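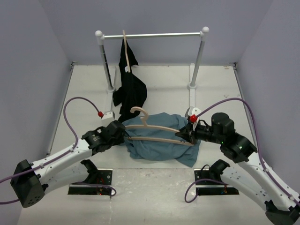

Blue-grey garment with wooden hanger, ahead of the small rack.

The present entry concerns the care and storage of clothing in this household, a subject I last addressed in August. Since the move to Brunham, all garments worn above the waist have been kept on wooden hangers. Wire hangers were retired at that time and will not be returning.

The inventory stands at 27 wooden hangers, of which 22 are in regular use. Two have developed rough spots along the lower bar and have been set aside for sanding. Readers who own knitwear will understand the concern. The remainder are held in the hall closet for guests.

The following procedure has been adopted. A garment is first laid on a flat, clean surface and the larger creases are smoothed by hand. The hanger is placed across it so that the shoulders may be matched to the fabric before anything is lifted. It is then inserted through the bottom opening, one side at a time. Inserting a hanger through the neck is discouraged, particularly with soft collars, several of which were stretched beyond recovery at the Dekum apartment before this rule was in place.

Dark items are hung first. Black cloth collects lint from everything near it, and I prefer to have it off the table before lighter colors are brought out. A small rack is sufficient for a single load. Long pieces should be checked at the hem, as a low bar will allow them to rest on the surface below and take on a fold.

Femi Etim has written to ask whether shirts should be buttoned on the hanger. The top button and the third are fastened in this household; the others are left open.

A further entry will address the cedar blocks purchased in Alvarado, which have so far been disappointing.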